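Notes on Steamed Buns from Frozen, and the Use of the Electric Steamer

Posted by Darius Zamfir, April 29, 2026

Readers of this journal will recall that the household steamer was the subject of some correspondence in the autumn of last year. The present entry sets out the method as it now stands, for the benefit of those who have requested it in writing and those who have asked in passing at the tea station. It applies to plain round buns, unfilled, of the size commonly sold in bags at the grocery store. Filled buns require a longer period and will be treated separately.

The appliance should be placed on a level table, clear of shelving and of any painted surface that is liable to mark. Water is added to the base before the steel basket is seated. My own practice is to fill to the line and no higher, as an overfilled base will spit through the perforations and leave the underside of the buns in a poor state. The basket is then set squarely on its rim, with the side handles left and right, so that both may be reached without leaning across the pot.

A plate should be put out at the same time. It is a small matter, but I have on more than one occasion stood over an open steamer with a bun in the tongs and every plate in the cupboard. A wide-rimmed plate to the right of the pot is the arrangement I have settled upon; the lid goes to the left, flat on the table.

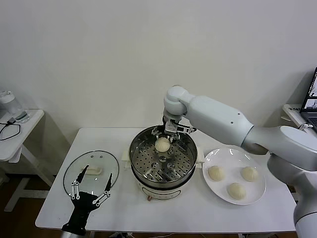
Fisolon Staff Social Club — Kitchen and Catering Section

Members are advised that buns should be lifted singly. Three on a plate of ordinary dinner size will sit comfortably without touching, and this is of some importance in the first minutes, when the skin is tacky and two buns placed together will tear on being separated. A fourth may be accommodated if the plate permits.

With regard to timing, I steam for 13 minutes from frozen, counted from the first visible steam and excluding the period in which the water comes to the boil. The instructions on the bag recommend 20 minutes. I followed them faithfully for the better part of a year and found the result heavy at the base. Colleagues in the Takeda building, who favour a larger bun, report satisfaction with the longer time, and I see no cause to dispute their findings.

The lid should not be raised during steaming. At the end of the period the heat is turned off and the lid left in place for a further two minutes, after which it may be tilted away from the body and removed. Buns uncovered abruptly have a tendency to wrinkle. Opinions differ as to whether a cloth wrapped about the lid is of assistance; I have tried it and was unable to detect any difference in flavour or texture, though the cloth did require laundering.

On the question of lining the basket, I place the buns directly on the steel. Squares of parchment are perfectly acceptable, and cabbage leaves have their advocates. Where no lining is used, a very light wipe of oil over the perforated floor is sufficient. Spacing should be generous — the width of two fingers between neighbours, and the same from the wall of the basket.
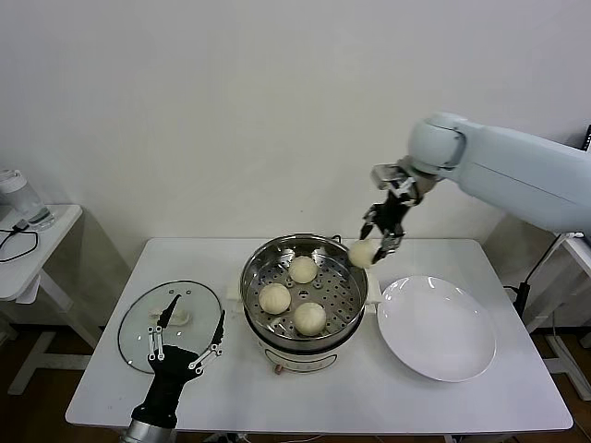

The order in which buns are removed is a matter of preference. I begin with whichever is nearest the plate and work back, which avoids carrying one bun over the others. Fingers are not recommended. The tongs kept in the second drawer, purchased from Skindero to replace the pair lost at the April luncheon, have a broad, flat tip and do not pinch the dough unduly.

After use, the appliance is to be unplugged and allowed to cool before the base is emptied. The lid should be washed on both faces and dried, with attention to the seam at the rim, where water collects. Scale will form in the base over time and may be treated with white vinegar and water in equal parts, left overnight. Members who borrow the steamer for events in the Fladon Room are asked to return it with its cord coiled and its basket dry.

The entry on filled buns will follow once I have resolved a difficulty with the red bean.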